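**Gripper trial catch-up – notes, June, 2.30pm**

Present: Marjorie Pilkington, Eduardo Baluyot, Rowbotham lot on the phone. Both arms on front rail, towel task.
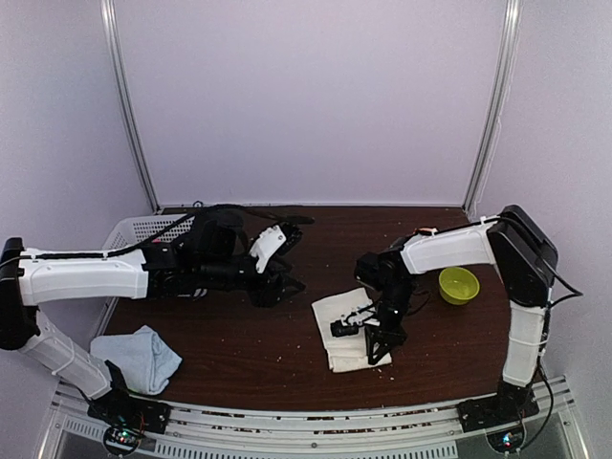 Eduardo asked whether we're comparing the fingers or the cameras, as at the moment we change both and then argue about it. Fair point. Agreed: fingers first, camera stays where it is on the right wrist till the finger runs are done.

**1. Fingers**
- Kendow set v. Vivusance set. 37 runs each on the folded white towel, same start position
- MP wants the blue towel in as well, crumpled. Left arm only. Agreed
- Bowl task parked – no one has written the reset steps
- Crumbs on the table: wipe down between sets, else we can't compare grip on the cloth

**2. Logs**
- 1,456 episodes on the drive, target was 1,000. Rowbotham asked how many are usable. Don't know yet
- Naming is a mess, two people using diferent prefixes. EB to fix

**3. Cables**
- Right arm has loose ones hanging by the shoulder. Left is clipped along the link, do the same that side, more ties needed
- MP worried about snagging at full reach. Cap the speed for now

**4. Controller**
- Wadivura board – quote in, too dear for 3. Ask for one on loan
- Existing boards stay under the rail

**Actions**
- EB: prefixes, ties
- MP: chase Wadivura, write up reset steps for bowl
- Rowbotham: send thier scoring sheet

Next one same time, same room. Closed 3.10pm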